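Ergonomia do Trabalho – apontamentos da aula 2
Tema: a organização do posto de escritório

Na aula passada falámos da cadeira. Hoje tratamos da superfície de trabalho e daquilo que a rodeia. Distinguimos a zona de alcance habitual, onde o antebraço se move com o cotovelo perto do corpo, e a zona de alcance máximo, com o braço estendido. O que se usa muitas vezes deve ficar na primeira.
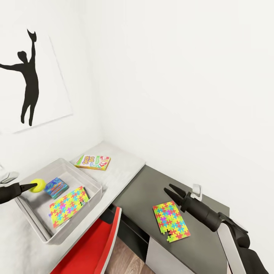 A segunda noção é a de reflexo. Uma superfície muito clara pode devolver a luz para os olhos, sobretudo se a janela está de frente. Convém um acabamento mate e o ecrã perpendicular à janela. No caso Jolatow, que lemos para hoje, mudou-se a orientação de 16 postos antes de comprar qualquer candeeiro.

Terceira noção: a arrumação faz parte da tarefa. Um objeto sem lugar fixo obriga a procurar, e procurar interrompe a atenção. 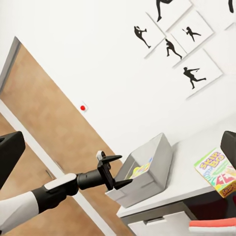
Gomis objeta que a arrumação imposta pela empresa cansa tanto como a desordem, e que cada pessoa deve decidir onde põe as suas coisas. Kyriakidis aceita a objeção para os objetos pessoais, mas não para o material partilhado. Voltaremos a este debate no seminário de segunda-feira.

Sobre as paredes há menos estudos. Em geral recomenda-se que o olhar possa descansar num ponto afastado – alguns minutos em cada hora já ajudam.
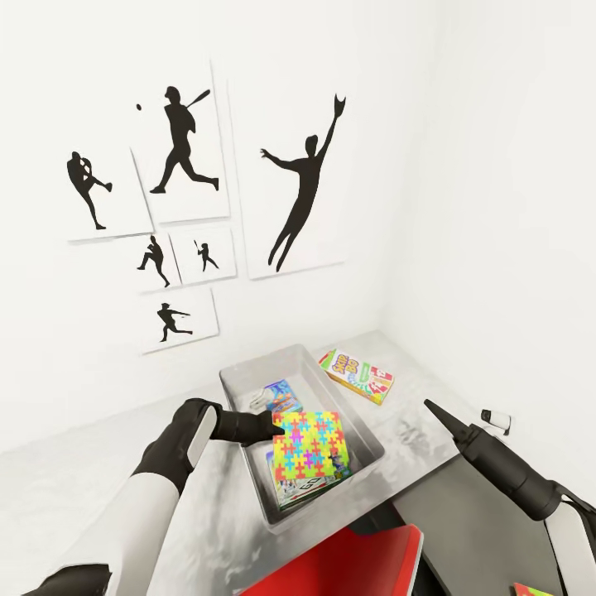
O ruído fica para a próxima aula. Tragam lida a página 43 do caderno Nirari e respondam por escrito: que objetos do vosso posto estão fora da zona habitual, e por que razão?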